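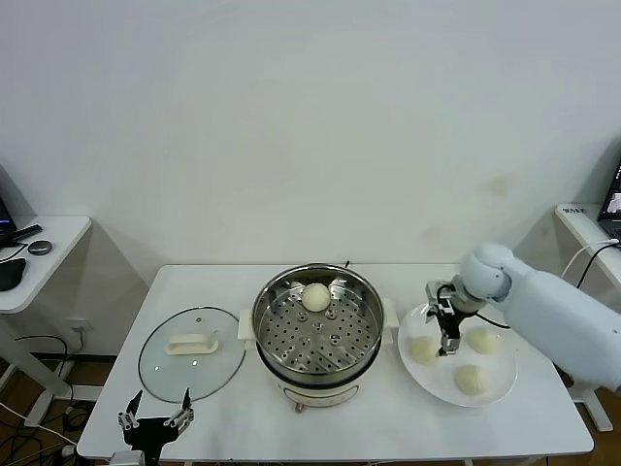
The Carulia fingertip kit is the part we get asked about most, and we're always glad to talk about it, because a good set of tips will make an old two-finger gripper feel nearly new again! It suits any tabletop cell where the arm handles soft, light things, and steamed buns are a lovely test, with their pleated tops that show every squeeze. The silver tips over the plate do their work right down among the food, so that is where your cleaning and checking should start.

Each kit holds 2 tips, the screws and a small hex key. Park the arm, switch off at the controller, and wipe the old tips before you loosen anything (crumbs love to get into the threads). Fit the new pair finger-tight, close the gripper slowly by hand, look for an even gap, and then snug the screws down.

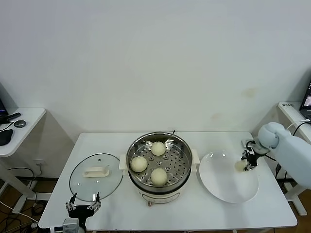

Once the tips are on, run the open and close cycle 3 times and reset the zero point in the gripper menu. Have a look at the cable along the arm as well, and make sure it still has slack with the wrist turned all the way round.

Order no. 1067. Fits Tada and Zekida grippers. For older wrists, please write to Britta Böttcher in our parts office before ordering, and tell her the model number on the housing.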